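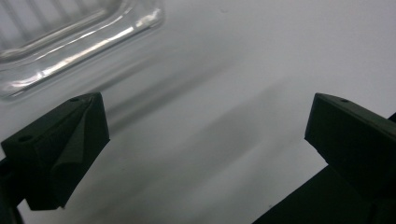

Bernell Street Community Garden
Minutes of the general meeting, 24/08/2023

Present: Debora Bianchini (chair), Irfan Jatoi, Viola Amato, Cosimo Caputo, Ginevra Caruso (minutes)
Apologies: the Hudum Lane plot holders, collectively, who had a clash with the football.

Meeting opened at 7.04 pm, four minutes having been lost to the urn.

1. Previous minutes
Accepted with one correction. Cosimo did not "storm out" of the July meeting. He left briskly to move his ute. Moved Irfan, seconded Cosimo.

2. Money
Irfan reported a balance of $2972, with the water bill still to come. Viola asked whether this was before or after the mulch. It was before the mulch. Irfan will bring a figure from after the mulch to the September meeting.
Plot fees are outstanding from several members, two of them in the room. Both said the cheque was in the mail. Irfan reminded the meeting that we stopped taking cheques last year.

3. Water
The Floveo timer on the eastern beds has again been watering at 2 am and then again at 2 pm, over the top of anyone having lunch. Cosimo believes the manual is at fault. Debora asked who had the manual. Cosimo has the manual.
Viola proposed going back to hoses. There was a silence of some length. Irfan offered to reset the timer on the understanding that other people then stop resetting it.
Action: Irfan to reset. Everyone else to keep their hands in their pockets.

4. Compost
Bay one is ready and may be used. Bay two is nearly ready. Bay three contains a pair of jeans.
The jeans were discussed. Viola said cotton breaks down perfectly well. Debora said that the zip does not. No owner came forward, and the meeting agreed they would be hung on the gate for a fortnight and then dealt with.
Ginevra asked that citrus be kept out of the worm farm. Cosimo said his worms at home love citrus. Ginevra said that Cosimo's worms could apply for a transfer.

5. Waiting list
There are now 41 names waiting for a plot, and we have 30 plots, none of them vacant. Plot 4 has grown nothing but kikuyu since autumn, though its holder writes very warm emails from Queensland. Debora will write back, also warmly, quoting the rule about three months without cultivation.
Viola raised the idea of splitting the larger plots. People with larger plots spoke against. Held over.

6. Seedling sale
To go ahead in September, in the front yard of the hall if it's dry and in the hall if it isn't. Tomatoes, capsicums, basil, and whatever Cosimo has in his sunroom that he is calling "Italian cucumber". He was asked to find out what it is before it is priced.
Gatti Hardware has offered seed trays at cost and would like its banner up. The banner is longer than the fence. Ginevra suggested folding it at the apostrophe – left with Debora to raise tactfully.
Labels: please write on both sides, in pencil. Last year's texta washed off and we sold a good many mystery plants, including some zucchini to a man who had been very clear about his feelings on zucchini.
Action: Viola to draw up the roster. Cosimo to identify cucumber.

7. Other business
a) The good secateurs are missing again. The bad secateurs remain available.
b) Irfan asked that the shed be locked by the last person out, and that the last person out check whether anyone is still in it. He did not wish to go into detail.
c) Viola has spare rhubarb crowns, free to a good home, or to any home.
d) Cosimo moved that meetings finish by eight. Carried at 8.20 pm.

Next meeting in September, same place, Debora to bring the biscuits and Irfan to bring the after-mulch figure.

Closed 8.25 pm.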